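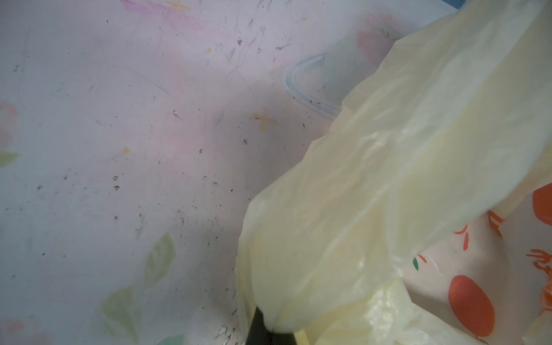

How do you get a self-released album counted for a chart?

Wednesday, April 11, 2018
Posted by Valter Granström

I play bass in a four-piece called Standale. We have an album coming out in July and we're putting it out ourselves, no label. We have 14 songs mastered, a short run of CDs on order and a distributor picked out for the digital side, a small one called Forero.

Our drummer says that sales only count toward a chart if they go through certain stores, and that anything we sell from the table at shows is lost. The singer says the distributor takes care of all of it. I've read their help pages twice and they talk about payments and cover art, but hardly at all about charts.

I don't expect to get near a national top 50. There is a regional independent chart here that a few bands we know have been on, and it seems to take a lot fewer sales than you would think. Being on it helped them get booked. What do we need to have done before release day, and is it too late for any of it? Also, do preorders count for the week they're bought or the week the record comes out?

dalen_keys

Your drummer is partly right. A chart is put together from sales reports, so a sale only counts if somebody reports it. Stores that are set up to report do it on their own. A CD sold from a box at a show doesn't get reported unless you arrange it ahead of time, and the rules for that depend on who runs the chart. Some accept show sales with signed paperwork from the venue or promoter, some want a registered seller, and some don't take them at all. Write to the people who run your regional chart and ask for the current rules. Ask what day their week starts, too.

Things I would get done now:

Barcode. The CD and the digital album each need their own. If your CDs are already being printed without one, call the plant today. You can use stickers, but it's a dull evening's work.

ISRC codes. Every track needs one. Your distributor will usually assign them if you don't have any. Keep a list, and use the same code for the same recording everywhere. We put out a single under one code and then the same recording on the album under another, and it took months to get the plays joined up.

Registration. Title, artist name, barcode and release date have to be in the chart's database before the first week. Spell the band name the same way in every place.

On preorders, the charts I've dealt with count them in the week of release, when the record ships or the download is delivered. If you mail CDs out early to be nice to people, those can land in the wrong week. Hold them.

You have time for all of this if you start this month. I would not leave it until June.

Dotum

just get your friends to buy it 20 times each lol. worked for a band I know

dalen_keys

Please don't do that. Bulk buys from the same person usually get thrown out, and a chart can drop the whole release over it.

marnie_on_merch

I sell for touring bands. Everything above matches what I know. I'd add that streams may count too, but at a much lower weight than a sale, and not every regional chart includes them. Ask about that in the same email.

If they do accept show sales, write the numbers down at the table every night, by format, and get the sheet signed before you load out. Trying to get a signature from a promoter 6 days later is miserable. Download cards are a separate problem — often they only count when someone redeems the code, and most people leave them in a coat pocket.

Valter Granström

Thanks, this is useful. The CD has a barcode but the digital version was going to use the same one, so I've asked Forero to fix that. I've also emailed the chart about show sales and streams. We'll hold the preorders until release week.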